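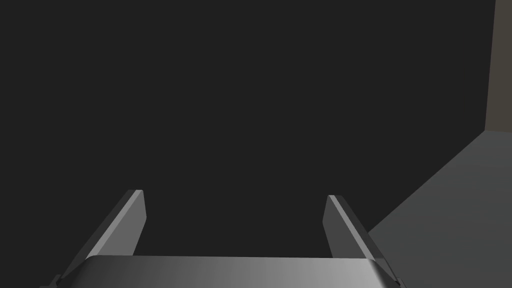 Bands should stop doing the encore. I have thought so for years, and after seeing Bunix at the Lusden last week I'm ready to put it in writing. They played for 57 minutes, said goodnight, walked off, and then stood behind the side curtain while we clapped at the place where they had been. The house lights stayed down. The stage looked dark and mostly empty, and we all stared into it as if there were some doubt about what would come out. The set list was taped to the monitor in front of me. Under a line drawn in marker it said "Harbor Tax" and "Second Floor."

The Bunix show was good. The new drummer plays a little behind the beat and it has done wonders for the older songs, which used to sound rushed. By the time they got to "Cold Supper" the room was completely with them. People near me who had talked through the opener had shut up. Then the band left, and for four minutes the mood drained out of the place. A guy went to the bar. Two people checked the bus times. When "Harbor Tax" started they had to win us over again, and they only partly did.

The usual defense is that the crowd wants it. I think the crowd wants the songs. Everybody knew "Second Floor" hadn't been played yet, and it's the one song that gets on the radio. Nobody in that room was clapping to persuade Bunix to do something extra. They were clapping to get the part they had already bought.

I put this to my friend Smaranda Anghel, who has been to many more shows than I have and disagrees with me about most of them. Her view is that a concert is theater and I should stop asking it to be spontaneous. The guitar solo is rehearsed, the joke about our town was told in the last town with the name changed, and I don't complain about those. She also said that a band needs to catch its breath and drink some water.

I'll give her the water. Take a break if you need one. Tell us you're taking it. When Vik toured two years ago they stopped in the middle of the set, sat down on the drum riser, and changed strings and talked for a bit. It was one of the better parts of the night. The singer has bad knees and said so.

The theater argument I don't accept. A solo that's the same every night is still a solo, and I still get to hear it. The false exit gives me nothing to hear. It asks me to make noise, and it treats the noise as a vote when the result is already written on the floor in marker. If a play had the cast leave the stage before the last scene until the audience begged for the ending, people would want their money back.

It also spoils the real thing. Real encores used to happen and once in a while still do. The best I've seen was in a basement with room for 100, where Upendo Athumani played her whole first album solo and finished to such a racket that she came back out visibly unsure what to do. She had no more songs. She played the second one again, slower, and got a verse wrong. I have thought about that performance more often than about anything I've seen in a big hall. If she had planned it I wouldn't remember it at all.

These days you can't tell. If a band did get called back by a crowd that had lost its mind, the crowd would assume it was on the schedule, and the band would have to do something odd to prove otherwise. Some now come back twice for this reason, and the second return is on the set list too.

There is a business side. Venues have curfews, and the Lusden is strict about its own, with a hard stop at 11. Four minutes of an empty stage is a song. On a tour of 44 dates that's 44 songs the fans didn't get. Tickets for Bunix were not cheap, and a balcony seat gives you a poor view of a curtain.

Some people on smaller labels have already dropped it. The Standum bands all seem to play straight through now, and I don't know if that's a policy or if they've picked it up from each other. The singer of one of them said from the stage in May, "We've got two more and then that's it." They played two more and then that was it. The lights came up and the applause went on for a long time, because it was for the show and had no other job to do.

That's all I'm asking for. Play the big song where it belongs, at the end if you like. Say goodnight once. If the place goes crazy afterward and you feel like coming back, come back, and play something you didn't soundcheck. Most nights it won't happen, and we'll go get our coats.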